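Kazimiera Grabowska has used the Flosumix arm kit since March, and she is still not sure if she would call it cheap. "The price is fair for what is in the box," she told me. "But then you buy the second gripper, and the table clamps, and the support plan. So you must add it up before you sign."

She runs a small test shop in Curgate with Igor Zawadzka. They rent the kit out by the week to firms that want to try sorting and stacking before they spend real money. The first customer was Dollmont, a maker of kitchen goods, and bowls and cups have stayed as the standard trial.

"Bowls look easy," Grabowska said. "The rim is thin and the side is round. If the gripper comes two millimeters too low, it pushes the bowl away."

Setup took the pair four days, mostly because of the manual. It has 219 pages and the chapter on calibration comes almost last. Zawadzka has written his own short version, which he gives to every new customer. "I like the arm," he said. "The manual I do not like."

What would they change? Grabowska asked for longer cables and a quicker answer from support, who once needed a week to reply about a joint error. Zawadzka wants the software to remember the grip settings for each object – now he types them in again after every restart.
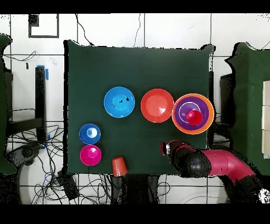

"I have told them this already," he said. "They say it will come with the next update, so I keep my notes on paper until then."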